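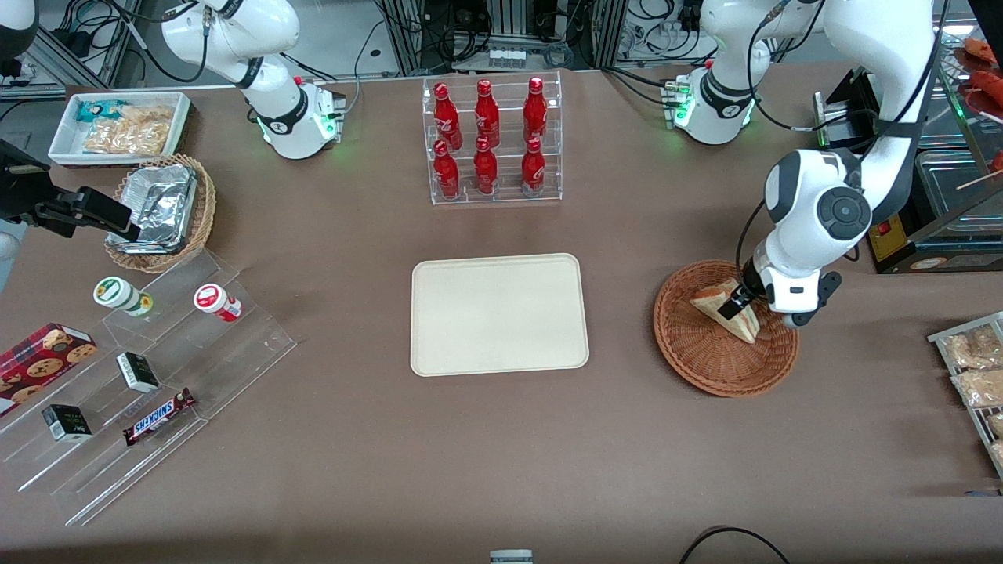
Packed lunches: what are you spending, and is it worth it?
Board: Household and Budget
Started by pgautier, 18 October 2022

pgautier
I have been taking lunch to work since the spring and I am starting to wonder if I am saving anything. Before that I bought a sandwich and a drink from the place on the corner most days. Now I buy bread, cheese, ham, salad bits, crisps and fruit on the weekly shop, and half the salad goes in the bin by the end of the week. There are two of us taking lunch, so it ought to work out cheaper than if it was just me, but the food bill has gone up more than I thought it would.

What do other people make, what does it cost you, and how do you stop the bread going stale? I am not looking for anything fancy. I have a fridge at work and no microwave.

Ekua_A
Freeze the bread. Take out what you need in the morning, make the sandwiches with it frozen and it will be soft by lunchtime. It keeps the filling cool on the way in as well. I have done this for years with sliced white and brown. It doesn't work so well with rolls, they go crumbly.

For the salad, stop buying bags. A whole lettuce wrapped in a tea towel lasts me well over a week. Cucumber goes slimy if you put it at the back of our fridge, so mine lives in the door.

herve_g
I would go further and say stop putting salad in sandwiches. Take a carrot. Costs next to nothing and it doesn't make the bread soggy.

I do cheese and pickle four days and egg on the other. It is dull but I don't have to think about it.

pgautier
Cheese and pickle every day would finish me off. The frozen bread is a good idea though, will try it. Does it work with butter? I can't see butter spreading on a frozen slice.

Ekua_A
Butter is fine if it is soft. Leave it out overnight. If you keep yours in the fridge then no, you will end up with holes.

Dalia D
You can also freeze the sandwiches whole. Make a batch, wrap each one, take one out the night before. Ham, cheese, chicken, tuna without too much mayonnaise, all fine. Don't freeze egg, it goes rubbery. Don't freeze anything with tomato or lettuce in.

I cut mine in triangles and wrap them in foil. My daughter says squares fit the box better and she is right, but I have always cut them in triangles and I'm not changing now.

gboyer
Foil every day is money as well. Wax wraps or a plain plastic box. I bought a Bech box with 2 compartments and it has done four years of site work. The clip went on one side last December and I put an elastic band round it.

Dalia D
I wash the foil and use it again. A roll lasts me months.

gboyer
Fair enough. I could never be bothered to wash it. It tears as soon as you look at it.

herve_g
Freezing whole sandwiches is where I disagree. I tried it with ham and the bread was wet in the middle every time. Frozen bread with a fresh filling, yes. The whole thing frozen, no.

Dalia D
Were you thawing it in the wrapping? Loosen it when you take it out. And butter right up to the edges, that keeps the wet off the bread.

herve_g
I was leaving it wrapped, yes. I might give it another go. I still think you lose something with the ham.

marrow_and_peas
Going back to the first question about cost. I kept every receipt one month and split out what was for lunches. The sandwiches themselves were cheap. What pushed it up was the extras: crisps in multipacks, cereal bars, little yoghurts, cartons of juice. Those came to more than the bread and fillings put together. I now buy a big pot of yoghurt and spoon it into a jar, and I drink water.

pgautier
That is probably us. We get through a lot of crisps. The multipack is meant to do the week and it is usually gone before the end of it because somebody (me) has one in the evening.

marrow_and_peas
Hide them in the car. I am serious.

Ekua_A
Write down what the shop sandwich cost as well, with the drink. People compare their whole food shop with one sandwich and then decide packed lunch is dear. You would be buying some of that fruit anyway.

gboyer
I don't agree with giving up the shop altogether. I work out of the Zastside depot and the cafe over the road is the only time I sit down indoors all day in winter. I take my own four days and buy one hot dinner. If you cut everything out you get fed up and go back to buying every day. I have seen plenty of lads do it.

Dalia D
I would sooner have a flask of soup than pay cafe prices. Leek and potato, made on a quiet evening, does the week. Warm the flask first with boiling water -- most people skip that and then say the flask is no good.

pgautier
I hadn't thought of soup. I have a flask somewhere from when we used to go fishing. It will need a good clean.

herve_g
Put bicarbonate of soda and hot water in it and leave it overnight with the lid off. If it still smells after that, throw it away.

pgautier
Right, this is what I am going to try. Bread in the freezer, a whole lettuce, one multipack and no evening raids, soup when I can find the flask. I will keep the receipts for four weeks and see how it compares. One shop lunch a week allowed, as gboyer says.

Ekua_A
Sounds sensible. Put the figures up when you have them, with the crisps as a separate line.

marrow_and_peas
Seconded on the crisps.

gboyer
If the flask is past it, get a steel one. I dropped a glass-lined one off a tailgate and had to pour a whole oxtail soup down the drain.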